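Table Packing Participants, Clolwood Site
Posted 27/07/2018

Undar is taking on 25 participants for a study of small-item packing at a seated or standing table. The work consists of placing paper packages and similar light goods into clear plastic containers, closing the containers where a lid is supplied, and clearing the table between rounds. Ref. 319.

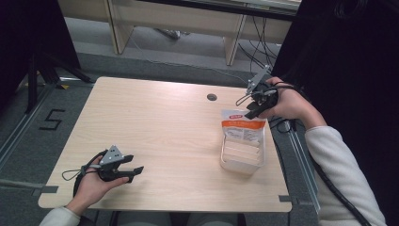 Each participant is booked for 6 sessions. A session runs for one morning or one afternoon, with a break at the midpoint. No packing experience is required. Participants must be 18 or older, able to lift a filled container with either hand, and able to read printed labels at arm's length. Long sleeves are allowed. Rings and bracelets must be removed before the first round.

Goods are supplied by Stasard. The list has 13 item types, all dry and sealed. Participants do not open the packages and are not asked to judge the contents. Packing order is given on a card at the start of each round. 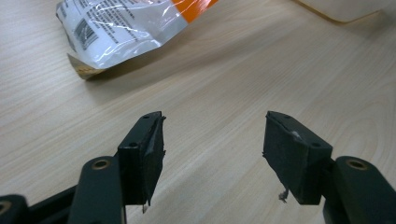

Rounds are scored on item placement and on the state of the table at the end. A round is closed only when the work surface is bare. The tabletops are light, with a fine darker grain, and pale paper scraps are easy to miss against them, so a final check by eye is part of the task. Scraps go in the bin under the sign-in desk.

Pay is per completed session, by bank transfer at the end of the month. Travel is not covered. Applicants who took part in the April study at the Siu building may apply again.

To apply, send your name, a phone number and the half days you are free to the Clolwood front desk, quoting the reference.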